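Small Item Storage: Hanging Rack and Tray
Project report, Greltgate course, 10/24/19
Kaisu Lindqvist and Syahrul Wibisono

1. Purpose
We studied how small plush keychains can be kept on a desk. The rack has four short pegs and a tray is under it.

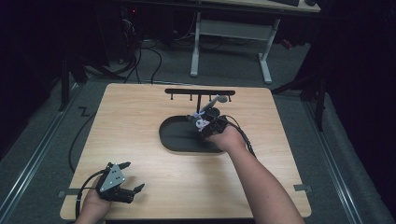 We chose a rack with one post, as it takes little place on the board.

2. Method
Each keychain starts from the tray and goes to a peg.

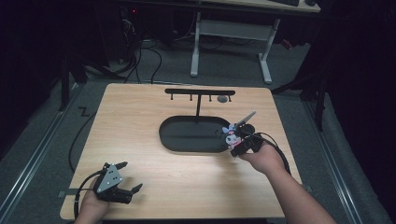
3. Material
The softest item is a white plush with a pink heart on the body.

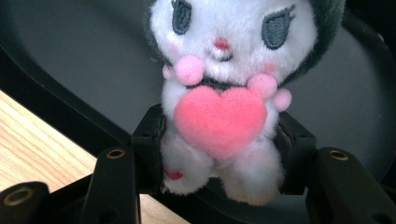 4. Next work
In June we will compare longer pegs.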